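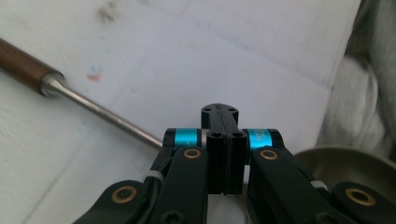
La partitura no necesita tráiler

De un tiempo a esta parte, cada vez que abro una obra nueva para banda o conjunto de cámara me encuentro con dos páginas de argumento antes del primer compás. Hay reinos, traiciones, una profecía. Luego llega la música y son 78 compases en re menor con un platillo suspendido.

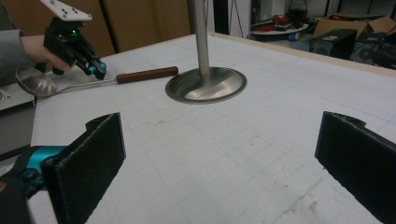
Kamonchanok Nakpan
Copista y arreglista

No tengo nada contra la música programática. Me gusta Berlioz, he copiado poemas sinfónicos enteros a mano y lo volvería a hacer. Lo que me cuesta creer es que el relato mejore una pieza que sin él no se sostiene. En enero me llegó una suite titulada «Las puertas de Bostetti», con 58 notas al pie sobre la genealogía de los personajes y ni una sola arcada marcada en los violonchelos. Pregunté por las arcadas. Me mandaron otro capítulo.

Sospecho que la culpa es en parte de los portales de partituras, donde una obra compite con otras 1.000 y el texto se lee antes de que nadie escuche nada. Un compositor que firma como Favero me dijo que sin sinopsis no le descargan ni la parte de flauta. Puede ser. También puede ser que se la descarguen y no la toque nadie, y de eso el contador no informa.

Luego está el asunto del audio. «Escúchese el mp3 para la interpretación correcta», piden muchos. ¿Correcta según quién? El archivo sale de un programa que no respira, que ataca el fa agudo de la trompa a cualquier hora y que no ha tenido que pasar página en su vida. Si el tempo está claro, que se escriba. Si el rubato importa, también se puede escribir, con palabras de toda la vida.
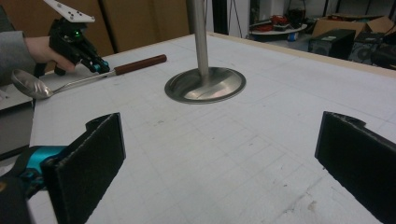 Lo que sí pediría

Una indicación de carácter, las respiraciones, las sordinas con tiempo para ponerlas y guías en los silencios largos. Jarkell, que dirige una banda de aficionados, va más lejos y tacha el argumento antes de repartir las partes. Yo no llegaría a tanto. Dejaría tres líneas, a lo sumo, y al final del cuaderno.

Me dirán que el público joven entra por la historia. Lo he oído 100 veces y sigo esperando que alguien me presente a ese oyente que aguantó un desarrollo flojo porque el general iba perdiendo la guerra.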